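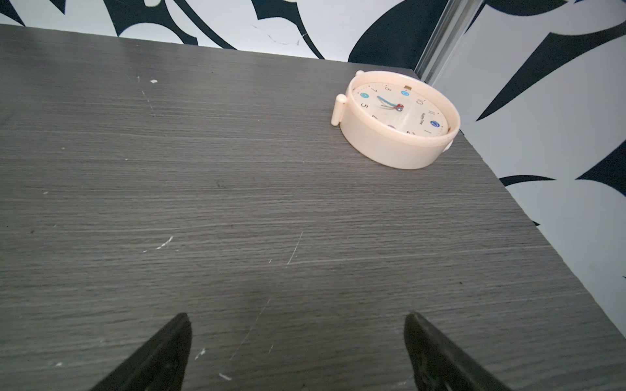 Grigore Bratu says you should never buy an alarm clock you can't turn off with your eyes closed, and after a week of getting up at 5:30 I'm with him all the way.

Local > Doltport > Shopping

So, news for heavy sleepers! The clock swap in Doltport is back on Tuesday evening, in the old shoe store on Khosravi Street, and this time they have 400 clocks to give away or trade. Last year it was 335 and I got there too late for anything but a cuckoo with no cuckoo.

I'm bringing my bedside table with me (long story, it needs a new leg and the repair bench is in the same room), plus a round cream one with colored dots on the dial and light blue hands. I like it a lot — knobs on the side of the case, numbers you can read — but my nephew wants something louder.

Doors open at 6 p.m. and it's free to get in. Batteries are extra, so bring your own if you want to hear a bell before you pick.

Comments

marla_k: Is there parking behind the store or do we have to use the Tradenville lot again?

Pete: Tradenville lot. Go early, it fills up.

Sunny D.: Got a wind-up there last year and it still gains ten minutes a day. Going back for another one anyway!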